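The Bed Is Where Everything Lands

A season of folding, sorting and giving up the good closet 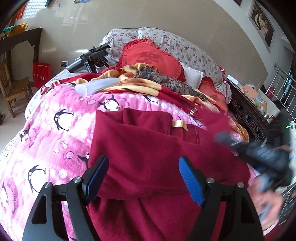
Xuân Lục holds that a blanket kept folded is a blanket going to waste, and that the right place for fleece in any month of the year is on top of a person. I was told this over the telephone, at some length, when I called to ask for advice about my linen closet, and I have thought about it every day since, usually while folding something.

I had called because of the penguins. We own a pink blanket with penguins on it, and little fish, and white circles that I have always taken for snowballs, and it has been on one bed or another in this house for so long that I had stopped seeing it. Then, in January, I opened the closet in the hall to look for a pillowcase and the penguin blanket came down on my head, followed by a dark red fleece, two mattress pads and a beach towel from a motel that has been closed for years. I sat on the floor among it all and decided that this would be the year I dealt with the bedding.

It is now September and I can report that I have dealt with most of it.

The first thing I learned is that you cannot sort linens on the floor, or on a table, or in the closet itself. You have to do it on a bed, and it has to be a made bed, with the pillows up at the head where they belong, so that you have a wide, soft counter to work on and a deadline (you will want to lie down there eventually). Our spare room does the job nicely. The flowered pillows stay put, pink and purple sprigs on white with a ruffle along the top, and they watch over the proceedings like a pair of aunts. Everything else gets brought in by the armful and dropped.

Ayodele Mohammed, who lives across the road from us in Clomton and spent many years in the alterations room at Droditz, the old department store, came over one afternoon to help and stayed until supper. She has a way of picking up a piece of cloth by one corner and knowing what it wants. Fleece, she told me, wants to be folded fat. If you press it down flat to save room it only springs back and pushes its neighbors off the shelf, so you might as well fold it in thirds, let it keep its air, and give it the bottom of the closet where it can hold everything else up. I had been putting ours on the top shelf for years, which explains a good deal about January.

Satin is another matter. I have a great heap of it, golden yellow going into orange, with stretches of deep red, and yellow tabs like ribbons that get into everything. I have never once managed to fold it. You line up two edges and the other two slide off the bed. You turn around to pick up a clothespin and the whole business has relaxed onto the floor. Ayodele's method is to stop trying. She rolls it around a cardboard tube, the kind that wrapping paper comes on, with a layer of plain cotton in between so it can't slither, and she ties it in two places with tape. It took the two of us three tries and a good deal of laughing, and I will admit that the next time I took it out I put it back in a heap. It looks so pretty in a heap! There is something about that much gold piled up near the pillows that makes a small room feel as if company is coming.

Scarves had no home at all when we started. I found them inside pillowcases, around the necks of coat hangers, and in one case doing duty as a drawer liner. My gray one with the dark, lacy sort of pattern turns up in every pile I make, twisted up like a rope, and I have come to think of it as the bookmark of the household. Wherever it is, that's where I left off. Ayodele suggested a shallow basket by the door. I bought one from Gurotov, the hardware store on the square, for 18 dollars, and it is now full of gloves.

I did try to go about this in the modern way. I sent off for a set of closet dividers from a mail-order outfit called Lanz, 13 of them in a box, and put them up one evening with great hopes. They are very handsome. They turned out to be just a little narrower than any blanket we own, so they now separate the washcloths from the hand towels, and the washcloths have never been so well looked after.

What has worked better is a plain list taped inside the closet door. Twin sheets on the left. Full sheets on the right, each set tucked inside one of its own pillowcases. Fleece at the bottom, folded fat. Table linens out of there altogether and into the dining room, where they should have been all along. Anything with a hole goes in the mending bag, and anything that has been in the mending bag since last winter gets cut up for dusting. I was strict about that last one for almost a whole week, and then I came across a flannel crib sheet with a rabbit on it and had to go and make some tea.

I suppose that is the real trouble with bedding. A sweater you can be sensible about. But a blanket has been over somebody who had the chicken pox, or it was the roof of a fort, or it went along on the long drive to see my mother and came home smelling of her kitchen. When I got to the bottom of the closet I had 26 blankets and quilts laid out across two beds and a sofa, and I could have told you a story about every one, and did tell Ayodele several before she asked if we might eat.

We let nine of them go. Four went to the animal shelter, which takes any clean blanket and is especially glad of the ugly ones. Two went to my nephew, who has his first apartment and no curtains. The rest I washed and aired on the line and gave to the church for the winter box, folded as nicely as I could manage.

The penguins were never in danger. I did look at them a good long while, thinking that there are no small children here anymore and that a grown woman might reasonably want something plainer on her spare bed. Then I called Xuân back to ask, and got the same answer as before, only louder. So the pink blanket is on the bed now and staying there, the red fleece goes on top of it whenever the evenings turn cool, and the shelf where they both used to live is holding the good tablecloth until I can get the dining room cupboard open again. The door has swollen with the damp. I have been meaning to ask Gurotov if they carry a plane.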